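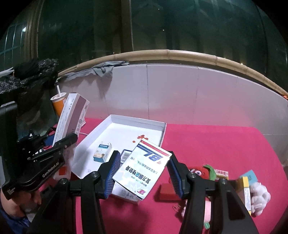
Medicine packages and an open white tray on a red tablecloth.

From: Dennis Ashworth
To: galtholm-neighbors
Subject: Re: Clearing out my mother's medicine cupboard

On the Galtholm neighbors list, Ruth wrote:

> My mother moved in with us last month and we are now clearing out her
> apartment. The kitchen is done. The bathroom and the hall closet are
> not, and between them there is a huge amount of medicine. Some of it
> is current. A lot of it is from before my father died. There are
> prescription bottles, eye drops, creams, cough syrup, and several
> boxes with labels I can't read that came from my aunt or from trips.
>
> I have three questions. How do I tell what is still OK to keep? Where
> do I take the rest? The Stuvard pharmacy used to have a bin by the
> door but I did not see it when I was in there. And does anyone have a
> good way to keep track of what a person is taking, when she sees more
> than one doctor and does not like being asked?
>
> She would also like to keep it all in the bathroom like before. I
> would like to move it somewhere else but I don't want to fight about
> it if it doesn't matter.
>
> Thank you, Ruth

Ruth,

I did this for my father two years ago and again for my wife's uncle in February, so I'll tell you how we went about it. I'm not a pharmacist. Where I say to ask one, please ask one.

First, the bin. Stuvard moved it when they redid the front of the store. It's now at the back, to the left of the prescription counter, and it is green. They lock it when the counter is closed, so going at 8 in the evening does no good even though the store is open. Jalali's on Mill Road also takes things back but they want it handed over the counter, and they will not take liquids. The woman at Jalali's was more willing to look through a bag with me and answer questions, so I went there first and then took what was left to Stuvard.

Neither place will take needles or anything with a needle in it. For those you need a sharps container, and the county transfer station takes the full ones at the household chemicals window. Call before you drive out. The window keeps shorter hours than the rest of the station and they have changed at least once since I moved here.

Before you drop anything off, take pills that are in paper bags or loose envelopes and put them in a zip bag. Leave blister packs as they are. Take a black marker to the name and address on the bottles, or peel the label. Cardboard boxes and folded leaflets can go in your own paper recycling, which cuts the pile down a lot. With my father we had over 12 shopping bags to start with and I'd guess half of that was cardboard and leaflets.

On what to keep. The way we did it was to clear the dining table, put a cloth on it, and bring everything out of both rooms before deciding on any of it. We had been doing it a shelf at a time and kept finding the same thing again in a different place. My father had the same blood pressure pill in the bathroom, the bedroom, his coat, and the glove box, at two different strengths. The older strength had been stopped. He was taking whichever was closest.

Once it's all out, sort it in this order:

Anything she is taking now, by prescription, with her name on it and in date. Set that aside and don't mix it with anything else.

Anything prescribed to somebody else. Your father's go in the return pile, all of it, whatever the date says. This was the hard part for us. My mother-in-law wanted to keep some of the uncle's pain tablets "in case" and we had a long evening about that. Those are the ones you most want out of the house.

Anything past its date, or where you can't find a date. Return pile.

Anything opened that is a liquid, a cream, or eye drops. A lot of these have a shorter life after opening than the date on the box, and the leaflet or the pharmacist can tell you how long. If you don't know when it was opened it goes. Eye drops especially.

Whatever is left is ordinary store stuff and you can decide if she uses it.

The boxes you can't read deserve their own pile. We had a few from my wife's side, some in Chinese and some in Polish. I would not guess from the picture on the box, and I would not rely only on a phone translation either, though it can get you as far as the name. Look for an ingredient printed in Latin letters, which some boxes have on the side or on the foil inside. Write that down and show it to the pharmacist along with the box. If your aunt is around, ask her what she gave it to your mother for. In our case one of them was a cold remedy that contained a painkiller, and the uncle was already taking that same painkiller under a different name. He had been doubling up every time he had a cold. The pharmacist at Jalali's spotted it once she had the ingredient in front of her.

If your mother likes one of these and wants to go on using it, bring it up with the doctor. Ours was fine with one item and not with another. The uncle accepted that from the doctor when he would not accept it from me.

Storage. I would move it, yes. A bathroom with a shower gets warm and damp, and most labels say cool and dry. The cabinet over the stove is just as bad. We use a shelf in the hall closet. If there are grandkids in the house, it should be high up or locked. We bought a Fusska box, the medium one, with the key lock. It holds about what one person needs and it fits a normal closet shelf. The lid sticks a little. I would not get the small one, you can't stand a cough syrup bottle up in it.

You said you don't want to fight about it. What worked for my father was leaving his toothpaste, bandages, and denture things exactly where they were, so the cabinet didn't look emptied. Only the medicine moved. He complained for a few days and then he was used to it.

Anything that says to refrigerate goes in the refrigerator, on a middle shelf and away from the back wall where things freeze. We used an old butter dish with a lid and wrote on it.

Now the list. I tried an app and gave up on it, because my father didn't use his phone for anything but calls and my sister has a different kind of phone. What we ended up with is one sheet of paper. Name and birth date at the top, allergies under that in capitals. Then a line for each medicine: the name as it is on the label, the strength, when it's taken, what it's for in plain words, which doctor. At the bottom the pharmacy phone number and the date the sheet was last changed. Store-bought items and vitamins go on it too. One copy on the inside of the closet door, one in his wallet, one in my glove box. When something changes I print it again and throw out all the old ones – that last part matters, we had a bad mix-up in an emergency room over an old copy.

As for her not liking to be asked, I would ask the pharmacist for a printed list of what has been filled and start from that. She may have to sign or be there with you. Then you are checking a piece of paper together and it goes easier. If she uses more than one pharmacy, see if she'll agree to move it all to one. It took us 3 phone calls to get my father's moved to Stuvard and they handled the rest.

A weekly pill box helps some people. It didn't help my father, who liked his bottles lined up. We put a strip of tape on the shelf and the morning ones went left of it and the evening ones right. He did that without a mistake that I know of for as long as he lived at home.

Give yourself a whole afternoon for the first sort. We started at 2 and were at the table until after 5, with one break, and that was with three adults. Have your mother there if she's up to it. Mine remembered what half the things were for, and threw out more than I would have dared to.

If you want company on the run to the transfer station, I'm going out there anyway with paint cans later this month and can take a sealed sharps container along. I have a spare empty one too, the small size, still in the wrapper. Reply to me directly and not to the whole list and I'll leave it on your porch.

One thing I don't know is what to do with inhalers. Stuvard took ours the first time and then said no the second time. If anyone else on the list has gotten a straight answer on that I'd like to hear it.

Dennis Ashworth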